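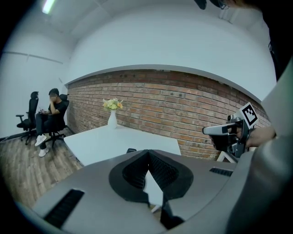

02/11/2022

Spent most of today on the collection rules. Yurii Hladun wants them down to one page before the Prultside people start, and my version was at 3 pages this morning. It is now a page and a half. I don't think it will get shorter without dropping something we need.

We have 1,788 recordings from the Triltier work. I went back through the reject log over lunch. Of those, 118 were thrown out, and most of the reasons are dull ones. Marker covered by a thumb. Marker turned away from the other gripper for too long. Started recording before both people were ready. One was rejected with only the word "no" in the notes column, so I added a rule about the notes column.

What I have so far:

Hold the gripper from the side. Fingers stay off the top plate and off the marker.

Both operators say "ready" out loud before recording starts. If one says stop, both stop, and the recording gets marked as bad even if it looked fine.

Nothing goes on the table that isn't on the object list for that task. The vase is on the list. Coffee is not on any list.

Anyone not working sits down in the chairs by the wall or leaves the room. Phones are fine in the chairs. Phones are not fine in the hand of an operator.

Don't move the table in the middle of a set. If it gets bumped, end the set and start a new one with a new number.

A dropped gripper comes out of use until someone has checked the jaw and the marker mount, and the check gets written down with initials.

Yurii objected to the one about sitting down. He thinks people in the background should be allowed to walk around, as they would in a normal house. I see his point but there is a safety side to it too, with two people looking at their hands and not at the floor. We left it as "sit or leave" for now and will look at it again in July.

He also wants consent written in plainly. Anyone who might be recorded, including people sitting off to the side, signs the form first and can ask to have a recording deleted. I had that in a separate document and he is right that it belongs on the page. Moved it to the top.

Chien sent their own standard over in the afternoon. It is long and a lot of it covers fixed arms. I took their wording on naming files and left the rest. Pleteck still hasn't answered about cleaning the jaw pads, so that line stays blank.

Shift limit is up to 733 recordings per crew per week. Rest breaks still need a number. Have to print the page tomorrow and tape it up by the door.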